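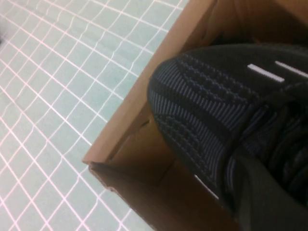 段ボール箱に入ったニットアッパーのスニーカー

靴箱（くつばこ）は、靴を一足単位で包装、輸送、陳列および保管するための紙製容器である。日本語では玄関などに置かれる収納家具も靴箱と呼ぶが、本項では包装容器としての靴箱を扱う。家具については下駄箱を参照のこと。

概要
靴箱は直方体の箱で、靴の全長に対応する長辺、左右二足分の幅または高さに対応する短辺と深さからなる。左右の靴は互い違いに向きを変えて横倒しに収めるのが一般的であり、この配置によって踵部とつま先部の高さの差が相殺され、容積が抑えられる。ブーツ用では胴部を伸ばしたまま収めるため、深さより長辺を優先した平たい形状をとる。

外面の短辺側には、品番、サイズ、色、バーコードを記したラベルが貼られる。店舗の倉庫では短辺を手前にして積むことが多く、ラベル位置はこの積み方に従って定まっている。

歴史
靴を個別の容器に入れて売る慣行が広まる以前、既製の靴は左右を紐で結び、樽や木箱にまとめて出荷された。ラルホルム（Larholm）の靴職人組合が1709年に作成した出荷台帳には、木箱の寸法と詰め数の記載があり、個別包装に関する項目はない。ヴラチスラフ・ユルチョ（Vratislav Jurčo）はこの台帳を分析し、同地の靴は藁を緩衝材として層状に詰められていたと推定した。

板紙を折り曲げて作る箱の普及は、機械による罫線加工と打ち抜きの実用化以後である。初期の靴箱は身と蓋を別々に組み、表面に化粧紙を糊で貼る貼箱であった。貼箱は剛性に優れるが、組み上がった状態で靴工場まで運ぶ必要があり、輸送費が製品価格に占める割合が大きかった。平らな状態で納入し、使用時に組み立てる折り箱はこの問題を解消するものとして導入された。

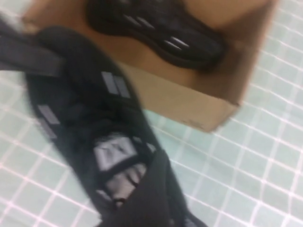
貼箱から折り箱への移行の時期は地域によって異なる。ヴルチェク（Vlček）製靴の社内記録を整理したズザナ・プロハースコヴァーとは別人のズザナ・プロハースカ（Zuzana Procházka）によれば、同社では婦人靴の包装が最後まで貼箱で残り、作業靴と運動靴は早くに折り箱へ切り替えられた。

構造
靴箱の構造は蓋の形式によって大別される。

身蓋式：身と蓋が分離した形式。蓋を外して身の下に重ねることができ、試着時の取り回しがよい。蓋の側面が浅いものと、身の側面をほぼ覆う深いものとがある。

一体式：蓋が後壁に罫線で連結した形式。一枚の原紙から打ち抜かれ、部品の取り違えが生じない。蓋の両側に差し込み片を設け、側壁の内側に挿入して閉じる。

引き出し式：筒状の外箱に身を差し込む形式。積み重ねたまま中身を取り出せるが、紙の使用量が多い。

一体式では、側壁を内側に二重に折り返して底面の切り込みに固定する方法が広く用いられる。折り返した部分が上縁の補強を兼ねるため、糊を使わずに所定の圧縮強さを得られる。チェストミール・ハーイェク（Čestmír Hájek）が考案したドゥト（Duto）型はこの方式の変種であり、前壁の折り返しを省略し、側壁の延長部を前壁の裏で噛み合わせる。
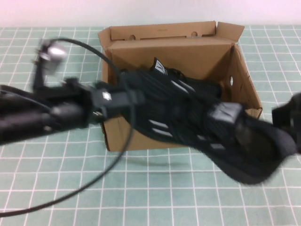

通気や指掛けを目的として壁面に円形または長円形の孔を打ち抜くことがある。孔は圧縮強さを低下させるため、荷重が集中する四隅から離し、上縁との間に一定の余白を残して配置する。

材料
薄手の靴箱には白板紙が、輸送箱を兼ねるものには段ボールが用いられる。段ボールを用いる場合は、段の細かいE段またはF段が選ばれることが多い。粗い段に比べて緩衝性は劣るが、罫線が鋭く折れ、印刷面の平滑性も高い。

中芯の坪量は用途により異なり、プルヴァル（Pruvar）社の標準仕様では1平方メートルあたり110グラムである。同社の原紙に占める古紙の割合はほぼ68%で、表裏のライナには漂白を行わない。無漂白のライナは褐色を呈し、印刷の色再現域が狭いため、図柄は単色の文字や線に限られる傾向がある。

紙は吸湿によって強度が低下する。そのため靴箱の圧縮試験は、温度と湿度を一定に保った室内で試料を調湿した後に行う。試験値と実際の保管時の耐荷重との間には差があり、設計では積み段数、保管期間、湿度の変動を考慮した安全率を乗じる。

内装材
箱の内部には、靴の表面の擦れを防ぐ薄葉紙、型崩れを防ぐ詰め紙、乾燥剤などが入れられる。革靴では左右の間に仕切り紙を挟む。編地のアッパーを用いた運動靴は形状の復元性が高く、詰め紙を減らすか省略する例が多い。薄葉紙には、金具の変色を避けるため中性紙が適する。
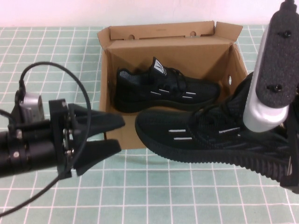

保管への利用
購入後の靴箱は、靴の保管のほか、写真、書簡、カード類の収納にも転用される。段ボールや古紙を含む板紙は酸性を帯びる場合があり、紙資料の長期保存には適さない。ヴェレナ・ツヴァーレン（Verena Zwahlen）は、家庭で靴箱に保存されていた書簡100点を調査し、箱の内壁に接していた紙に縁からの変色が多いことを報告した。

靴の保管に用いる場合は、湿気を除いてから収納し、蓋を密閉しないことが推奨される。加水分解を起こしやすいポリウレタン製の底材では、箱の中に湿気がこもると劣化が進む。

再資源化
紙のみで構成された靴箱は、板紙製のものは雑誌・雑紙類、段ボール製のものは段ボールとして回収されるのが通例である。分別の区分は自治体ごとに異なる。樹脂フィルムを貼り合わせたもの、磁石や布紐を取り付けたものは、該当部分を取り除く必要がある。箱の中に残った乾燥剤と、昇華転写紙を用いた詰め紙は古紙に混入させてはならない。

関連項目
段ボール
板紙
貼箱
シューキーパー
下駄箱

参考文献
ヴラスティミル・チヒー（Vlastimil Tichý）『紙器の構造と設計』
ヴェレナ・ツヴァーレン「家庭内紙資料の保存容器について」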